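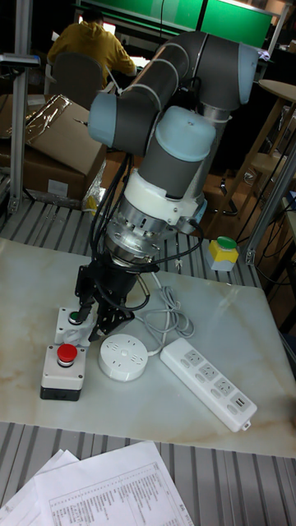

Green panels, green button, pale blue caps

I've been promising a post about paint for weeks, and now that the back bedroom at Ultcombe is finally done (well, three walls of it) I can sit down with a cup of tea and write one. We must have looked at 20 greens. My heart was set on a soft mossy one from a little shop in Lerndale, but on the wall it went the colour of pea soup as soon as the sun moved round, so back we went on Sunday and came home with something paler and much kinder. Two coats so far, and I do love it! The skirting boards are getting a very light blue, left over from the bathroom, and if there's any to spare I'll do the old chair as well. The fourth wall is still behind the wardrobe.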